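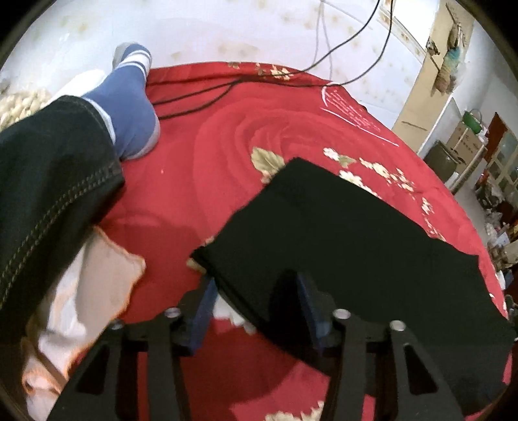

Folding laundry on the bed is one of my favorite chores, and I will happily defend it to anyone who owns a proper folding table! You get a big soft surface at a comfortable height, you can sit right down on it with your feet up, and everything you fold has somewhere to land. A bedspread with some color helps more than you'd think. Against my red floral one, a big black piece shows every corner and folded edge, so I can spot a crooked layer right away and fix it before I go any further.

What you need

A made bed, a basket, and 35 minutes for a normal family load. I do mine on Wednesday evening with the radio on.

Step 1: Smooth the bedspread

Pull it flat all the way to the wall side. Wrinkles underneath turn into wrinkles on top, especially with thin cotton. Run your forearm across it - faster than your hand, and kind of satisfying.

Step 2: Sort by size

Big things in the middle, small things along the edge closest to you. Socks go back in the basket until the end. I used to sort by person and it took me forever.

Step 3: Start with the large dark pieces

Lay the piece out flat, find two corners that belong together, and bring them to meet. Pinch the corners first, then let the middle follow. If the fold comes out on a slant, don't tug at the middle. Open the last layer, line up the corners again and smooth outward from the fold. Two folds one way and one the other is plenty for most shelves.

Step 4: The thin cloths with stitched edges

Light cloths with an overlocked border love to curl and go wavy, and ironing them is more work than I'm willing to do. Hold one by the two top corners, give it a good snap, lay it down and press along the stitching with your fingertips. Fold in half, turn the curly side under, and fold again. The weight of the stack does the rest overnight!

I keep these in piles of 12, tied with a bit of cotton tape. The tape came from Plistholm and one roll has lasted me years.

Step 5: Stack and carry

Heaviest at the bottom, folded edge facing out. My shelf is 67 centimeters wide and takes three stacks side by side, with a little room left over for pillowcases.

Step 6: Socks

Finally! Tip them out onto the space you've cleared and pair them up. Any single ones go in a jar on the dresser, and I go through the jar when it's full.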